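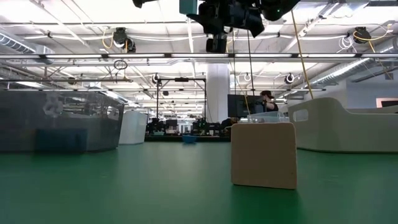

Mixed bins on a shared worktable - one kind or keep what we have?

Hurnwood Home & Workshop Help > Storage and tidying
Viewed 3,233 times

bench_left

We have a big worktable with a green top that several people use during the day. Over time it has picked up a set of containers that don't match. There is a large gray bin you can half see through, a white bin with a handle hole in the wall, a smaller white one, a clear plastic container and a shallow blue bowl. Then there are blocks, a beige one and a dark blue-green one, and those end up in a bin or next to a bin depending on who was there last.

The trouble is at the end of the day. People put things in the nearest container, and the next morning the first person has to go through all of them. The clear one gets used properly. The gray one is where things go to be forgotten. You can tell there is something in it but not what it is, so people tip it out to check and then put everything back in.

I could replace the lot with one kind. The Stuvus shop near us has clear bins on sale for 39 dollars a set, and I could probably get that approved. But the bins we have aren't broken, and I'd rather not throw good ones out if the real problem is how we use them.

Also, does anybody have a good way to stop small things from dropping out through the handle holes? And should the tall things go at the back or the front? At the moment the beige block often stands in front of the clear container, and then from my chair all I see of the container is the rim.

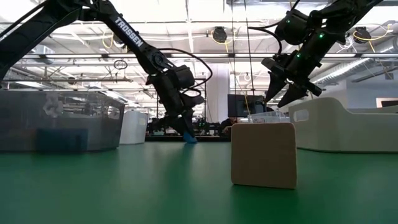 plainshelf

Keep the bins. I went through this with a craft room and bought a full matching set, and all that happened was that the mess matched too. What you need is one job per bin.

Decide what goes in each one and write it on the bin, large, on the side people stand at. I use Mandagi tape because it peels off a plastic wall without leaving glue behind, but any paper tape will do for the first couple of weeks. You'll change your mind a few times before it settles.

For the gray bin, pick something big that there's only one kind of. If every block goes in there, then a dark shape behind the wall is all anybody needs to see. Small parts should never go in a bin like that. Put them in the clear container or the bowl.

The clear container goes at the front. Anything tall and solid goes behind it or in the gray bin. A block standing in front of a clear box cancels out the reason for having a clear box.

Handle holes: cut a strip of thin cardboard, stand it inside against the wall and tape the top edge. It takes 2 minutes and you can still get your fingers through if you leave the tape loose at the bottom. Don't use it for anything heavy, the strip will just bend.

twicesorted

just get the clear ones, life is short. we did and I don't miss the old bins

plainshelf

Fine if the money is there. They'll still need labels.

north_end_shelf

Mostly agree with the long answer, with one thing to add. Mark the places on the table as well. If the bins move, the labels don't help much, because people go by position long before they read anything. We put low-tack tape around the foot of each bin, and after that they went back where they belonged most nights.

Try it on a corner first and leave it for a day. Some tapes lift the finish on a painted top. Brasidar floor tape was too strong for ours and left marks I never got out.

I'd also take the bowl off the table when it isn't in use. An open dish in the middle collects screws, caps and pens within a day or so. If you want a bowl for odds and ends, keep it at one end and empty it every Friday - otherwise you have one more bin with no job.

bench_left

Thanks. I'm going to hold off on the new set. Blocks in the gray bin, labels on everything, and the clear container moved forward. I'll try the cardboard strip in the white bin too. Does the strip hold up if people pick the bin up by that hole several times a day?

plainshelf

Ours lasted up to a month. Then you cut another one. Thin plastic from a folder cover lasts longer if you have any lying around.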